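## When the gripper won't let go of the cloth

We fold laundry with hand-held grippers at the Prulutdale workshop, and in March one of them jammed shut on a pillowcase. Aishwarya Rajan pulled the cloth to free it. The hem had worked its way into the hinge, the fingers snapped open, and she got a pinched thumb and a nine-inch tear.

If yours jams, do it in this order:

1. Let go of the trigger and unplug the tool.
2. Put it down on the table with the cloth still in it. Don't hold it up by the fabric.
3. Push the cloth back toward the fingers. Don't pull.
4. If it still won't move, slide out the hinge pin and lift the fabric away.

Keep your own fingers out of the linkage until the pin is out. Jacqueline Bodin uses a blunt crochet hook for the last bit of thread.
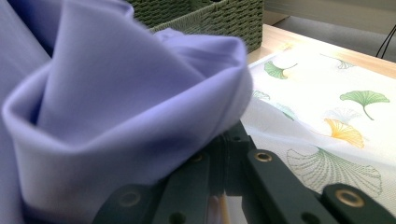 Slippery fabric is the worst for this. It bunches up, slides down between the fingers and goes straight for the gap at the hinge. Take hold of a single fold near the tips and leave the rest of the pile lying on the table. Thick cotton gives less trouble, but a loose hem will still catch.

Check the metal eyelets too. A burr on the rim will snag thread, and you can feel it with a cotton ball before you can see it. Fine sandpaper takes it off. We used 200 grit.

Lint packs into the joints, so brush them out after every 50 folds. Don't oil them. We tried that on the Linano and spent the afternoon getting spots out of a tablecloth with dish soap.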